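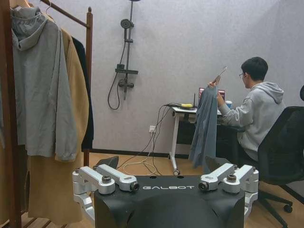

Coat corner, December edition

I love a clothes rack that earns its floor space! Ours at Jillov is dark wood, and getting everything onto hangers made me ridiculously happy.
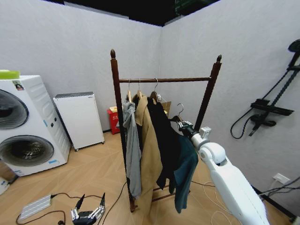

Vurden wrote in to ask whether long coats wouldn't be better off in a closet. Maybe, but then I'd never get to admire the camel one!
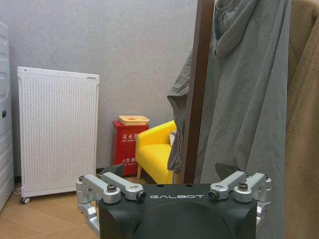

Small rooms reward a bit of stubbornness. I gave it 14 minutes before bed and it made such a difference. The red fire extinguisher box stays by the wall, and no coat gets draped over it, ever.
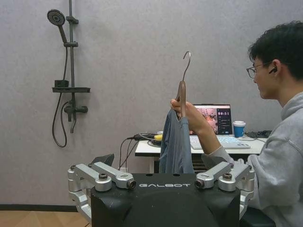 Denim blue on a wooden hanger. Lovely folds!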